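Print this page | E-mail this to a friend

A morning at the Skuria paper mill

The mill at Skuria opens its doors to visitors on a few mornings in July, before the summer shutdown, and this year I finally got a place. You have to write to the office in spring and they send back a slip with a time on it. Mine said 9.15, at the lower gate.

The lower gate is a good walk from the station, downhill beside the river Pivel, which the mill was built to use. There was a wheel here first, then a turbine, and the turbine house is still standing with its windows bricked up. The water is now only used for the pulp and for washing down. It goes in through a screened channel on the upstream side and comes out through settling ponds below the car park, and we were shown the ponds before anything else. They smell slightly of wet cardboard.

Our guide was Liviu Ciobanu, who has worked on the machine floor and in the finishing room and now looks after the stock preparation. He spoke quietly, and inside the building he had to stop talking altogether in places and point. We were given ear plugs and blue overshoes. Bags had to be left in the lockers.

Skuria makes wrapping and bag papers, nearly all of it brown, and a smaller amount of a heavy grey board for bookbinders. It doesn't make any writing paper and never has, though visitors ask every time. The raw material is partly softwood pulp, which arrives in bales tied with wire, and partly waste paper from box makers. The bales go up a conveyor and drop into the pulper, a steel tub with a rotor at the bottom. You look down into it from a gantry. It looks like porridge and moves faster than you would think.

After the pulper the stock is cleaned, screened and refined. Refining was the part I understood least beforehand. The fibres are passed between ridged metal plates so that they fray and take hold of each other better when the sheet forms. Refine too little and the paper is weak and fluffy. Refine too much and the water won't drain out of it on the wire, and the whole machine has to be slowed down. Mr Ciobanu had jars of both kinds on a shelf and let us shake them. The over-refined one stayed cloudy the whole time we were in the room.

The machine itself fills a hall of its own. It was built by Eglītis and has been rebuilt at the wet end, so that the first part is modern and the drying cylinders are old, with cast covers and brass oilers. There are 40 cylinders. The sheet goes in at one end as a grey film of water and fibre and comes off the other as dry brown paper on a reel. A finished reel on the day we were there was marked 2,704 on the card, in kilos, and was lifted away by the overhead crane.

It is hot beside the dryers. Two of our party went back to the door and waited, and I would advise anyone thinking of going to wear a thin shirt whatever the weather is doing outside.

From there we went to finishing, where reels are slit and rewound to customers' widths, and then upstairs to the test room, which is kept at a fixed temperature and humidity. Strips are cut from every reel and pulled, burst, folded and torn.

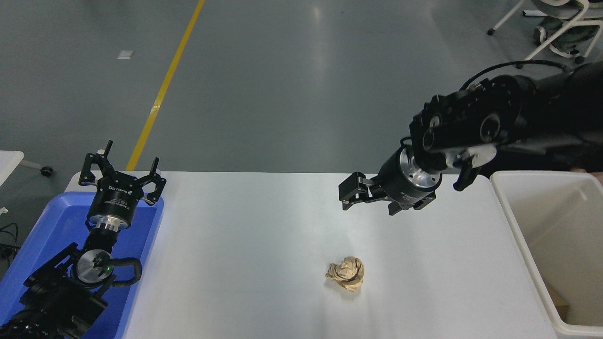
Brown wrapping paper has to survive being creased and opened out again, and Mr Ciobanu said that this matters more to the bag makers than the plain tearing figure. A strong sheet that cracks along a fold is no use to them. He handed round some offcuts from different grades and we all folded them and held them up to the window. The cheaper one showed pinholes along the crease. The better one, sold under the name Stultaten, showed hardly anything. It has more softwood in it and costs accordingly.

The last stop was the board room, meaning the room where they make the board. This is slow work on a separate small machine, building up the thickness in layers on a roll until a bell rings and an operator slits it off. The sheets are then pressed and hung. I could have stayed there a good deal longer, but the next group was already on the stairs.

The visit finished at 11 with coffee in the canteen. There is a small shop by the lockers which sells offcuts by weight and bundles of the grey board. I bought two bundles. They take cash only. Children under 11 are not admitted to the machine hall, and there is no lift to the test room.

Last updated: July

Comments

Greyboard: Thanks for this. Do they sell the board in the thicker weight? I bind at home and can't get it locally any more.

Marten P.: My father worked on the dryers. He came home in a vest even in winter.

H. Lowe: The slip does say lower gate but the sign on the road sends you to the upper one. Ignore the sign and follow the river.

Print this page | E-mail this to a friend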